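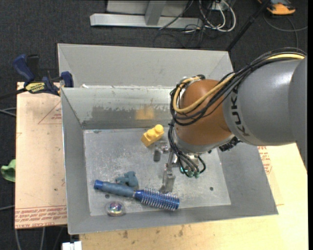
Okay, I've been running a homebrew game in a little port city called Jevarlow since May and I finally fell down the rabbit hole I always knew was waiting for me, so settle in – slings. Plain old leather-strap-and-a-rock slings.

It started because one of my players, Anathi Visser, has a shepherd character named Poirier who refuses to carry anything else. The party keeps finding her lovely crossbows and she keeps handing them to the wizard.

And every time she rolls, somebody at the table makes a slingshot joke. I'll admit I was one of the jokers! I had it filed in my head as the weapon you take when you've spent all your gold on rope.

So last Friday I sat down to write a side quest for her and figured I'd read for 20 minutes, get one nice detail, and go to bed. Reader, I did not go to bed.

First thing I didn't know: slingers from the Balearic Islands were hired as mercenaries all over the ancient Mediterranean. People paid good money for them. There's an old story that the mothers there wouldn't let a boy eat his bread until he'd knocked it down with a stone, and yes, that is now Poirier's childhood, Anathi has approved it.

Second thing, they cast bullets out of lead, shaped kind of like an almond or a fat little lemon. And some of them have writing on them! Names of commanders, insults, and there's a Greek one that says something like "take that." I love this more than I can tell you.

I'd already told my table that the good sling ammo comes from a town called Pretum, so now every Pretum bullet has a rude message on it. I have a list going. Suggestions very welcome, please keep them fit for my nephew, who plays the bard.

What I can't settle is range. I've seen people online swear by 300 yards, and other people who'd laugh at that and say to cut it way down if you want to hit anything on purpose. My guess is it depends a lot on the stone or lead, the length of the cord and who's throwing, but I'd love to hear from anybody who slings for real.

For the game I'm giving her 100 feet before she takes any penalty, and double damage against anything in Lanura plate if she's using lead. Is that fair? Our paladin says no. Our paladin wears Lanura plate.

Anyway, the side quest is a bread-on-a-pole contest and I'm baking real rolls for it. Will report back.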